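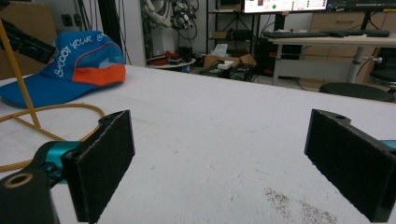

The Derkar grip tool, pads open, on the white bench with one of the test items, a blue cap.

Derkar hand-held grip tool: review for buyers
By Leonie Pirihi

Most budget requests I see for a pick-and-place cell start with the arm. The arm is the largest number on the sheet, so it gets the meetings. The gripper goes in as a single line, often copied from the arm vendor's quote, and the operator-held version of that gripper does not appear at all until the integrator asks for it. This review covers one such tool, the Derkar two-finger hand unit, from the point of view of someone who has to put it on a purchase order.

We bought 3 units, used them for a full season of work ending in September, and paid list price.

Build

The unit uses two opposed fingers with flat black pads, carried on teal metal joints. Each pad has a textured face that feels like dense felt. The joints have held up well. There is no play in two of the units and slight side play in the third, which does not affect closing. The mounting block is solid and the fasteners are a standard metric size, so no special driver is needed.

The pads are the wear part. Ours lost grip on smooth plastics first and on fabric last. We replaced them after six weeks of daily use. Derkar sells pads only in packs of 12, and a pack fits six tools. If you own one tool you will be storing pads for a long time. Marama Tuhiwai, who runs purchasing for our group, asked for a smaller pack and was told there were no plans for one.

Grip on soft items

Soft goods are the hard case for any parallel gripper. A baseball cap is a fair test: the brim is stiff, the crown gives way, and the best place to take hold depends on how the cap landed. With the cap on its side, the Derkar takes the brim easily. It takes the crown if the operator closes slowly. Closing fast pushes the crown away along the table.

Loose cable is poor. The pads meet flat but not quite at the tips, so a thin cable lying on the bench has to be approached at an angle. The Costigan unit we used before did this better and did nearly everything else worse.

Cost

One tool is 614 dollars without pads. The other costs are easy to miss:

Pads. Plan on one change every six weeks per tool in daily use.
Spare tool. Repair turnaround was three weeks for the one we sent back. Without a spare, that is three weeks of an idle station.
Bench. Grit shortens pad life. Get a hard top that wipes clean, and put the wiping on the shift list.
Floor space. Leave room to walk around the bench on three sides. Gebhard Hämmerli laid out our first station against a wall and it had to be moved within the month.

Buy the hand tools before the arm if the schedule allows it. Working through the item list by hand showed us which parts the finger shape could not hold, and we changed the arm order as a result. Jarrah Halliday at Raridthorpe, our integrator, credited the unused finger set against the new one. Get that term in writing before you sign.

Compared with the Durnow

The Durnow is lighter and has a better handle. Its pads are molded to the finger, so a worn pad means a new finger. Over a short project it is cheaper. Past two pad changes the Derkar costs less to run.

Verdict

Recommended for stations that will run longer than three months. Order one more than you need, and one pack of pads with it. The printed manual covers assembly only; the pad torque setting is in a separate sheet that has to be requested from support.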